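Why Wasps Turn Up at Your Picnic

A wasp does not hate you. It has barely noticed you. It has noticed your jam sandwich.

In spring, a queen wasp wakes up and builds a nest out of chewed wood and spit, a bit like the paper you made at school, only neater. She lays eggs, the eggs become grubs, and the grubs want meat. So the worker wasps fly off to catch flies and caterpillars. Gardeners should send them a card.

The grubs pay for dinner with drops of sugary spit. (Yes, more spit.) By late summer there are hardly any grubs left to feed, so the sweet drops run out. The workers go looking for sugar somewhere else, and there you are with a lolly.
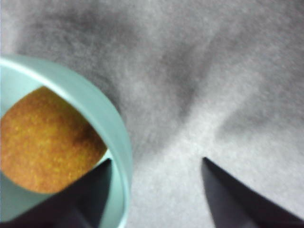 Wasps find food by smell as well as by sight. A ripe plum gives itself away from across the garden. Something round and orange sitting in an open tub might look like lunch, but a wasp will soon lose interest if it doesn't smell sweet. Put lids on drinks, keep still, and don't flap.

If you find a nest, leave it alone and tell a grown-up. Ailbhe Heffernan of Prydderch Pest Control has been stung 3 times, and says each one was her own fault.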